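About Us
Stornstead Robotics Club

Home | About Us | Meetings | Projects | Join

Who we are

Stornstead Robotics Club is a student club for anybody in grades 8 and up who wants to get a robot to do something useful (or at least something interesting!). We build, wire, program, drive and argue over robots in the old art room at the end of the east hall, the one with the big sinks. We still use the sinks, mostly for washing out parts bins.

You don't have to be good at math, you don't have to own a laptop, and you don't have to have built anything before. Plenty of our members came in having never held a screwdriver for longer than it takes to change a battery. A few came in having already taken apart everything in their house. Both kinds fit in fine.

How we got started

The club began with 2 students and one kit arm that was missing its base plate. Hnat Antoniuk teaches physics here, and he had asked his class whether anyone wanted to stay after school and try to get the arm working. It took until March of that year. The first thing it ever picked up was a whiteboard eraser, and everyone in the room yelled so loud that the choir next door stopped singing.

We kept the eraser. It sits on the shelf over the door, and new members get to sign it, although there isn't much room left and people have started signing the shelf.

What we do

Each fall we split into teams and every team picks a project to carry through to spring. Some teams go for driving robots and mazes. Some go for drawing machines, which make a terrific mess with the good markers. For the last couple of seasons the biggest team has been the arm team, and their project is called Sidia.

Sidia is our sorting and tidying project. The arm works over a tabletop, and students teach it to handle the kind of small stuff that ends up all over a classroom: wrappers, scraps of paper, pen caps, bottle tops. Most of the teaching is done by hand. A student drives the arm through a task again and again, the wrist camera records the whole time, and then the software team trains on those recordings and we find out what the arm learned. Sometimes it learned what we wanted. One time it learned to wave at the bin and go home.

Soft things are the hardest. A block has the same shape every time you put it down, but a crumpled wrapper never does, and clear plastic is tricky for a camera because it shows you whatever is underneath it. We love this stuff! There's always another grip to try, and the arguments about finger pads alone could fill a whole meeting (they have).

Our second long-running project is Nurkex, the scoreboard and logging program that all the teams share. It started as a spreadsheet. Now it keeps track of every practice run, who was driving and what went wrong, and it has a comments box that people use very freely. For the season that just finished, the arm team logged 176 runs in Nurkex, and you can read the notes for every one of them on the club computer.

The Živković Cup

In spring we hold our own contest, the Živković Cup, open to all our teams and to guests from other schools. Each team gets a table, a set of objects they haven't practiced with and 8 minutes. Points are given for finished tasks and for how well the team explains what its robot is doing, so a robot that drops everything can still do pretty well if its team knows why. Families are welcome, and there is always a bake table.

Mirko Caruso was one of our first members and now comes back to run the cup and to teach the wiring workshop. If you hear somebody shouting "label your cables!" down the hall, that's him.

From the arm team's table

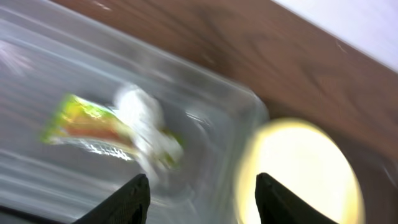 Sidia's wrist camera on the move, fingers open, with a wrapper in the clear container.

A lot of our work looks like this when you go through it one picture at a time. The arm team does go through it, usually with snacks, and the younger members often spot things that the rest of us missed.

When we meet

We meet 2 afternoons a week during the school year, right after last bell, and we finish in time for the late bus. Come to one or come to both. The first month is for trying things out, and you pick a team after that. We ask everyone to tie back long hair, wear closed shoes and put tools back on the board where the outlines are.

Joining

Stop by the old art room or leave a note for Mr. Antoniuk at the front office. Sign-up sheets for next fall are on the door now. Parents with a soldering iron and a free afternoon are very welcome too, and so are boxes of odd screws, dead printers and working extension cords. Please no more microwaves.

Page last updated 5/29/26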